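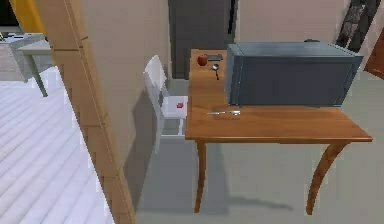 그림 1. 나무 탁자 위의 전자레인지와 사과

자취생 야식 습관 조사 보고서 (생활과학 기초 과목 기말 과제)

1. 왜 이 주제를 골랐나
저는 밤 11시만 되면 배가 고픕니다. 룸메이트도 그렇고 같은 과 친구들도 다 그렇다길래, 그럼 우리는 대체 밤마다 뭘 먹고 돈을 얼마나 쓰고 있는 걸까 궁금해졌어요. 처음엔 아침 결식을 조사하려고 했는데 주변에 아침을 먹는 사람이 너무 없어서 비교할 대상이 안 나오더라고요. 그래서 9월에 주제를 야식으로 바꿨습니다(교수님 허락도 받았어요!).

2. 조사 방법
학교 앞 원룸촌에 사는 학생 32명에게 2주 동안 야식 일지를 써 달라고 부탁했습니다. 밤 9시 이후에 먹은 것, 쓴 돈, 그날 저녁을 먹은 시각, 이렇게만 적으면 되는 간단한 양식이에요. 일지는 메모 앱 Ojo로 걷었는데 종이에 써서 낸 친구도 있어서 그건 제가 밤새 옮겨 적었습니다. 글씨를 못 알아봐서 다시 물어본 것도 꽤 됩니다...

3. 결과
야식을 먹은 날의 한 끼 평균 지출은 3975원이었습니다. 생각보다 적죠? 배달이 많을 줄 알았는데 일지에는 편의점 도시락, 냉동만두, 컵밥 같은 게 훨씬 자주 나왔어요. 특히 골목 입구 편의점 Gura에서 파는 냉동 볶음밥이 인기였고, 분식집 Floletti는 주말에 몰려 있었습니다. 집에서 데워 먹기만 한 날만 따로 모으면 평균이 2233원까지 내려갑니다.

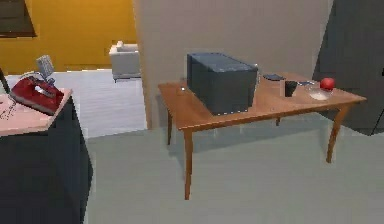

돈보다 재미있었던 건 저녁 시각이었어요. 저녁을 6시 전에 먹은 날은 야식 기록이 확 늘고, 8시쯤 먹은 날은 거의 비어 있었습니다. 학생 식당이 일찍 닫으니까 다들 5시 반에 우르르 가서 먹는데, 그러고 밤까지 과제를 하면 배가 고플 수밖에 없다는 생각이 들었어요. 또 월요일에 야식이 제일 많았는데 이유는 잘 모르겠습니다. 월요일 저녁 수업이 많아서일 수도 있고, 주말에 장 봐 둔 게 남아 있어서일 수도 있어요.

4. 아쉬운 점
일지를 쓰면 괜히 신경이 쓰여서 덜 먹게 된다는 얘기를 여러 번 들었습니다. 저도 쓰는 동안 라면을 두 번 참았거든요. 그러니까 실제 지출은 이것보다 클 것 같습니다. 그리고 대부분 같은 과 학생이라 시간표가 비슷하다는 문제도 있어요. 옆 동네 기숙사 Cekcombe 학생들도 넣고 싶었는데, 거기는 방에서 조리가 안 된다고 해서 질문지를 새로 만들어야 했고 시간이 모자랐습니다.

5. 다음에 해 보고 싶은 것
저녁 시각을 일부러 바꿔 보는 조사를 해 보고 싶어요. 한 주는 6시, 한 주는 8시에 먹고 야식이 얼마나 줄어드는지 보는 거죠. 일단 저부터 이번 주에 8시로 바꿔 봤는데 어제는 그냥 잤고 오늘은 만두를 먹었습니다. 일지 양식은 부록에 넣어 두었어요.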